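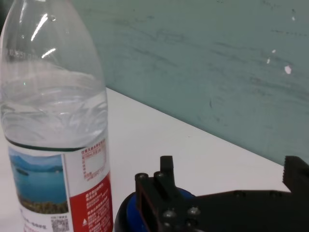
How to Store Drinking Water at Home for an Outage

Posted August 2021 by Lamisi Amegashie

Our water went off for three days in February after a main broke on the north side of Trodstead. I had a few bottles in the garage and not much else. What follows is the routine I have used since then. It takes one afternoon to set up and very little work after that.

Work out how much you need

The usual advice is one gallon per person per day, with half for drinking and half for cooking and basic washing. Plan for three days at the least. Two weeks is better if you have the room. Add more for pets, for hot weather, and for anyone who is pregnant, nursing or sick.

Write the total down before you buy anything. People tend to guess low. Toilet flushing is not part of this number, and I cover it near the end.

Choose your containers

Store-bought bottled water is the easiest choice. It comes sealed, it stacks in its case, and you can hand it out without pouring. Leave the caps alone until you need the water.
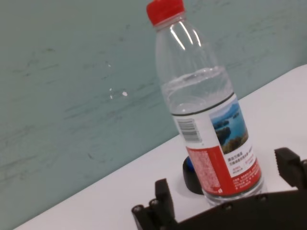

A plastic bottle with a red screw cap.

For larger amounts, buy food-grade containers made for water. I use the stackable jugs from Sivard because they fit under my basement stairs, but any jug with a tight lid will do. Check the weight before you go big. Water is a little over eight pounds a gallon, so a seven-gallon jug is close to 60 pounds full. I can't lift one of those from the floor to the counter, so mine are smaller.

Don't use milk jugs or cardboard juice cartons. Milk and fruit sugars are hard to wash out completely, and they feed bacteria. Milk jugs also crack at the seams. Never use anything that held bleach, cleaner or other chemicals, no matter how well you rinse it.

Clean and fill the jugs

1. Wash the jug and lid with dish soap and hot water. Rinse until there are no suds.

2. Mix one teaspoon of plain, unscented household bleach into a quart of water. Pour it into the jug, close the lid and shake so it touches every inside surface.

3. Wait at least 30 seconds, then pour it out. Let the jug air-dry, or rinse it with safe tap water.

4. Fill it from the cold tap. If your water comes from a treated city supply you don't need to add anything. If you have a well, ask your local health department what they suggest.

5. Close the lid tightly. Keep your fingers off the inside of it.

6. Write "drinking water" and the date on a strip of masking tape and stick it to the side.

Pick a place to keep it

Water should be kept somewhere cool and dark, between 50 and 70 degrees if you can manage it. A closet on an inside wall is good. So is a basement, provided it doesn't flood. My garage gets too hot in summer, and I have moved everything out of it.

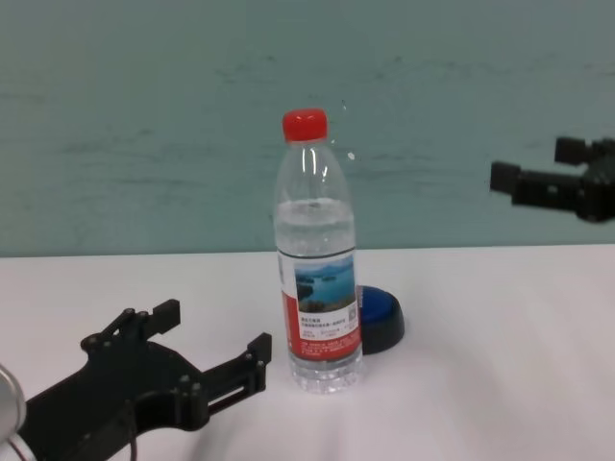

Keep containers away from gasoline, paint, pesticides and anything else with a strong smell. Some plastics let vapors through over time. If you have a concrete floor, put down a board or an old pallet first. It keeps the bottoms clean and makes a leak easier to spot.

Split the supply between two places if the house allows it. Vinzenz Aebischer down the street had all of his behind a basement door that swelled shut, and it took him most of a morning to get it open.

Rotate the supply

Replace water you bottled yourself every six months. I do mine when the clocks change. The old water goes on the garden or into the washing machine.

For store-bought water, follow the date on the package if it has one. Put new cases at the back and use the ones at the front. Opened bottles should go in the refrigerator and be finished within a few days. 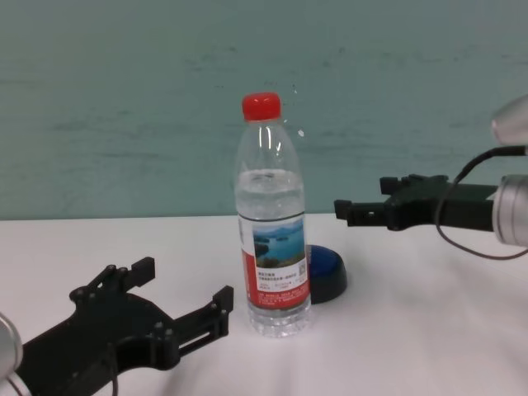
Bottled water with a printed label around the middle.

Look over everything when you rotate. Throw out any jug that has a crack, a loose lid or a cloudy look inside.

Water for flushing

A bucket poured quickly into the bowl will flush most toilets. Rain barrel water is fine for this. Our barrel is an old Arsenault with a spigot near the bottom - slow, but it works. Check your local rules on collecting rain, and make sure the sewer line is not affected by whatever caused the outage.

If the supply runs low

Bring clear water to a rolling boil for one minute, or three minutes above 6,500 feet. Let it cool with a lid on. If it is cloudy, strain it through a clean cloth or coffee filter before boiling. Boiling will not remove fuel or chemicals, so don't try it on water that may contain either one.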